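Orkosville Public Library
Minutes of the Collections and Circulation Meeting
December

Present: seven members of staff, including one joining by phone from the Pestville branch. Apologies were received from the cataloging desk at Didier Street.
The meeting opened at 9:15 a.m. in the upstairs workroom.

1. Minutes of the previous meeting

The minutes were accepted with one correction. Under item 4, "interlibrary returns" should read "interbranch returns." The shared copy has been changed.

2. Matters arising

2.1 Book drop at Pestville. The replacement hinge has been fitted and the flap now closes fully. The lower bin still catches on the left rail when it is more than half full. Pestville staff will empty it at noon as well as at closing until the rail is adjusted.

2.2 Spine labels. The new label stock was tested on a batch of paperbacks with matte covers. Labels applied without a clear overlay lifted at the corners within two weeks. Labels with an overlay did not. The overlay will be used on all matte covers from now on, and existing stock will be relabeled only when it comes across the desk for another repair.

2.3 Large print shelving. Moved to item 5.

3. Weeding of adult nonfiction

The first pass covered the 500s and 600s at the main library. Over 400 items were pulled for review. The criteria were those agreed in the fall: no circulation in five years, or superseded by a later edition already held, or physical condition below the repair standard.

It was reported that the circulation criterion had produced a misleading result in the 630s. A number of the gardening titles were recorded as inactive, but the shelf wear suggested regular use inside the building. In-house use is counted only when items are left on the reshelving carts, and patrons in that section tend to put books back themselves. The meeting agreed that the 630s would be set aside and looked at by hand.

Older medical titles were discussed. The present rule withdraws anything in the 610s more than ten years old. There was some disagreement on whether history of medicine titles fall under the rule. The call number does not separate them cleanly from clinical material. Agreed: titles that are plainly historical in content will be kept if condition allows, and the decision will be entered in the item note so that the question does not come back at the next pass.

Withdrawn stock will be boxed and held in the basement until the spring sale. Boxes are to be filled no higher than the handle cutouts and marked on the short side. Boxes marked on the lid cannot be read once stacked.

Action: main library to finish the hand review of the 630s before the next meeting.
Action: Pestville to begin its own first pass with the 700s.

4. Cookery display and the 641s

The 641s remain the most heavily used part of the 600s. Baking accounts for most of this, with bread and pastry titles on the hold list throughout the year. The standing display at the end of the range has been refilled each morning and is usually down to a few books by mid-afternoon.

It was noted that cookery books wear differently from the rest of the section. The usual faults are broken text blocks on the heavier hardcovers, from being held open flat, and stained or stuck pages. Stuck pages are withdrawn. Stains that do not affect the text are accepted and noted inside the back cover, so that the next borrower is not charged. 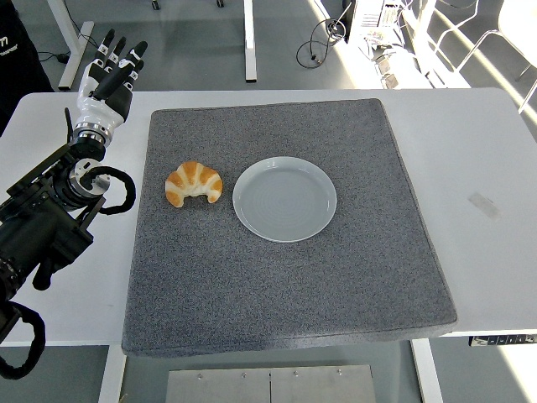

Collections and Circulation Team, Orkosville Public Library

The meeting considered whether to buy spiral-bound editions where these are available. They lie flat and the text block does not fail in the same way, but the spine takes no label and the wire bends in the book drop. A trial was agreed with 12 titles, labeled on the front cover at upper left and returned over the counter only. A slip to that effect will be placed inside each one.

Duplicate copies were also discussed. The present limit is 2 copies of any one title per branch. A request to raise this for the most requested baking titles was not supported – demand falls off after the first year, and the extra copies are then weeded. Interbranch loan will continue to cover the gap.

Action: acquisitions to order the spiral-bound trial titles.

5. Large print shelving

The large print range at the main library is full. The bottom shelves were left empty when the range was installed, so that patrons would not have to bend, and there was no wish to start using them. Two options were put forward.

Option A was to move large print biography to the facing range, displacing the travel guides. Option B was to add a half-height unit by the window.

Option B would cost more and would narrow the aisle. A measurement taken before the meeting gave a clear width below the minimum set out in the building policy, and the option was dropped. Option A was adopted. The travel guides will go to the end of the 900s, where they are shelved at the other branches already.

New signs are needed for both ranges. The existing sign holders can be reused, but the inserts are an odd size and have to be cut by hand.

Action: circulation to move the stock during the early closing in December and to update the shelf map.

6. Hold shelf procedure

Uncollected holds are cleared after seven days. The system expires them at midnight, but the list is not printed until the afternoon shift, and in the meantime expired items are sometimes checked out to the original patron. The system then asks for an override. Staff have been handling the override in different ways.

Agreed procedure:
If no other patron is waiting, override and check out.
If another patron is waiting, do not override. Place a new hold for the first patron and explain the expected wait.
The expired list is to be printed at opening, at both branches.

It was asked whether the pickup period could be extended to ten days. The hold shelf at Pestville does not have the room. No change was made.

7. Supplier report

The order placed with Mahmoudi for book tape and repair adhesive arrived short by one carton. The missing carton has been credited. The tape supplied is the wider width, and it overlaps the barcode on mass market paperbacks. It will be kept for hardcovers and oversize items. The narrower width has been reordered.

Prices for polyester jacket covers have gone up again. Stock on hand will last through the winter at the current rate of use. Staff were asked to trim standard covers for smaller books before opening a new roll – several short rolls are sitting in the bottom drawer of the repair bench.

8. Damaged items

There were 19 items billed as damaged since the last meeting. Most were water damage. Three bills were disputed, and in each case the item record held no condition note from the previous checkout. Those bills were waived.

The meeting restated that a condition note is required whenever an item goes back on the shelf with a known fault. The note should give the fault, its location in the book, and the month. Initials are not needed, as the system records the login.

A question was raised on DVDs with cracked hubs. These play normally at first and then fail. They are to be treated as damaged when found and not returned to circulation.

9. Other business

9.1 The date stamp at the main desk is out of alignment. A replacement will be ordered along with the sign inserts.

9.2 Atlases and other oversize items have been found lying flat on top of the 912s. Reshelvers are to use the deep shelf on the facing side.

9.3 The phone line to Pestville dropped twice during item 3. The next meeting will use the line at the reference desk.

10. Next meeting

The next meeting will be held at the Pestville branch at 9:15 a.m. Agenda items should reach the circulation desk a week in advance.

The meeting closed at 10:50 a.m.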